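Robot Software II: Perception and Planning
Handout 5: Tool use in granular material
Nipon Bunnag
Revised 30/03/2022

Read with handout 4 (grasp frames and attached objects). The lab sheet uses the same notation.

1. Problem statement

The arm holds a tool. The tool, and not the fingertips, has to follow a path through a material whose shape changes when it is touched. The task used throughout is litter scooping: pick up a perforated scoop, pass it through a tray of granular litter, lift, shake, and empty it into a bin with the lid already open. The software has to answer four questions.

Where is the tool relative to the gripper?
Where is the surface of the litter, and where are the tray rims?
Which blade path is both reachable and free of contact with the rims?
When is a pass finished?

Handout 4 dealt with the first of these for rigid objects lifted from a table. A long thin handle is harder. Two fingers closed on a round or nearly round handle leave one rotation poorly constrained, the roll about the handle axis, and the blade sits at the far end of it.

2. Frames

We use W for the table, G for the gripper, T for the blade and C for the left camera. The pose of the blade in the world is the product

W_T = W_G * G_T

W_G comes from the joint encoders and the arm model. G_T is estimated once after grasping and then tracked. Do not treat it as a constant. In Telden, the planner used on this course, G_T is stored in the attachment record and may be overwritten at run time; a plan already in progress keeps the old value until it is re-requested. This is the commonest fault in submitted work.

An angular error e in G_T moves the leading edge of the blade by L * e, for small e in radians, where L is the distance from the grasp to that edge. Work this out for your own tool before choosing a depth for the pass.

3. Stereo input

The perception node, Siriwan, takes a rectified left and right pair and returns a disparity map with a confidence value per pixel. For focal length f in pixels, baseline b and disparity d, depth is

Z = f * b / d

and the depth error for a disparity error dd is, to first order,

dZ = (Z * Z) / (f * b) * dd

The error grows with the square of the distance, so the far rim of the tray is always known less well than the near one, provided the near one is in view. 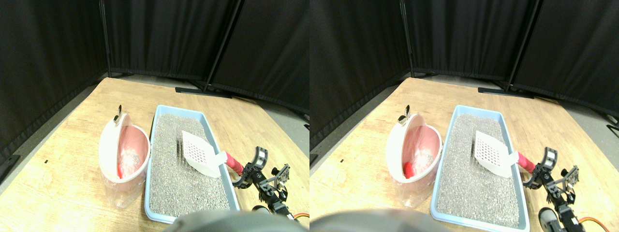 Figure 1. Left and right views with the gripper closed on the scoop handle and the blade resting on the litter.

Several properties of the input in Figure 1 bear on the choice of method.

Coarse speckled litter gives the matcher a good deal of texture, and disparity over the open part of the tray is normally dense. The blade is different. Its holes form a repeated pattern, and a block matcher with a small window can lock on to the neighbouring hole. The result is a blade that appears in steps at several depths. Use the larger window inside the tool mask, or discard disparity there and fit the blade outline in both views.

The dark shape in the foreground hides part of the near rim. Siriwan marks such pixels as unknown. Unknown is not free space. The tray model should be fitted to the visible rims and the hidden part filled in from the known rectangle, with its variance raised.

Translucent material, such as the lower part of the bin and the crumpled plastic inside the liner, should be given low confidence whatever the matcher reports. For the emptying motion we need only the opening of the bin, which can be fitted from its edge.

4. Surface model

The litter is held as a height map in the tray frame. Each cell stores a mean height, a variance and the time of its last update. After every pass, cells swept by the blade have their variance reset to the prior, and they are observed again once the arm has moved clear. Cells under the tool are not updated while it is in view.

Do not simulate individual grains. For planning, a local average of the height map along the intended path is enough, with a margin on depth taken from the variance.

5. Planning a pass

A pass has four segments: approach, entry, drag and lift. Each is specified in T and converted to joint space by Telden. The constraints are

(a) the whole blade stays inside the rims, with clearance, during entry and drag;
(b) blade pitch stays within the limits in the configuration file;
(c) the handle and fingers clear the rim they cross;
(d) joint speeds stay under the reduced limits used in contact.

Constraint (c) is the one most often left out. With the handle lying across a rim, a steeper pitch can drive it into the tray edge before the blade reaches depth. Include the handle in the attached collision shape, as a capsule, and include the finger links as well.

The sampler is given 19 candidate entry poses per request. Candidates failing (a) or (c) are rejected before inverse kinematics is called, as the geometric tests are much cheaper.

6. Control in contact

Position control alone is unsuitable in the drag segment. The Kusach controller adds a compliance term along the blade normal:

x_cmd = x_plan + F_err / k

F_err is estimated from servo current and is noisy. It is passed through a low-pass filter with a 13-sample window. A longer window gives a smoother command and a later reaction to the tray floor. If the filtered value passes the stop threshold, drag is ended and lift begins from the present pose, with no attempt to return to the planned path.

7. Logging

Every run is written by Standine. Record both camera streams, joint states, servo currents, G_T and the plan identifier. Runs without G_T cannot be replayed and will not be marked.

8. Exercises

Derive the expression for dZ in section 3 and state where the approximation fails.

Replay the supplied log with G_T fixed at its first value, then with tracking switched on. Plot the difference at the leading edge of the blade.

Add the handle capsule to the collision shape and report which entry poses are now rejected.

Exercise 2 is due in April, with the plots and the Standine run identifiers.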